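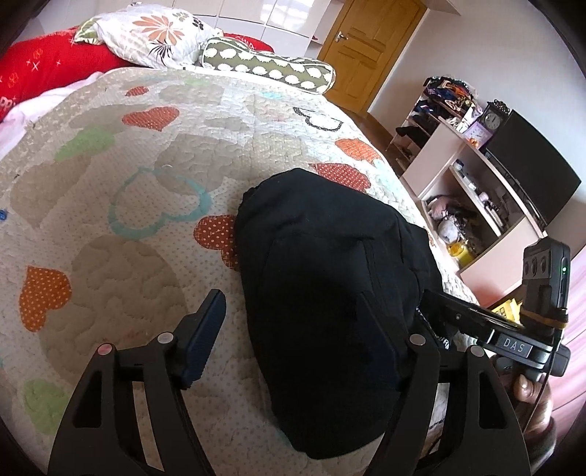
July 2019 – notebook, cloth pickup with the hand-held gripper

Second round of the bedroom work for Stutora, and I want to get it down while it's fresh, because my notes from February were a mess and I paid for that when I tried to compare the two. (Sorry to everyone who had to decode them!)

The question is still the plain one we started with: if a person does the grasping with the hand-held jaws, how much of that can the arm learn when the cloth is just lying in a heap on a bed? Tables are easy. Beds give under the fingertips, and the bedspread has a way of coming up along with whatever is on top of it. I like the heart-patterned quilt for this, busy as it is, since a crumpled black piece stands out nicely against the off-white and the segmentation from Hudska has no excuse for losing it. Black on black jaws is another story, and I expect trouble once the fingers close and the two run together. I'd love to be wrong!

Plan is 300 demonstrations in all. I've set aside 26 of them as held-out starts and I'm not going to peek at those until the policy is trained, however tempting it gets. The first 100 go in with the approach left entirely up to whoever is holding the handle. After that we ask people to come in low, rubber tips first, and pinch a fold near the middle of the heap.

What I noticed in my own hand today is that I slow down a lot in the last bit before contact, and I'm sure the timing matters more than we've given it credit for. The Wasilewska resampling evens out the speed and I think it throws away exactly that pause – so please, let's train it both ways, with 2 seeds each, before anybody argues about it over lunch.

Still to do: write the start poses into the Cumari sheet, label any grasp that takes the quilt along as a failure even if the garment comes up too, and recheck the jaw opening at zero before the next batch.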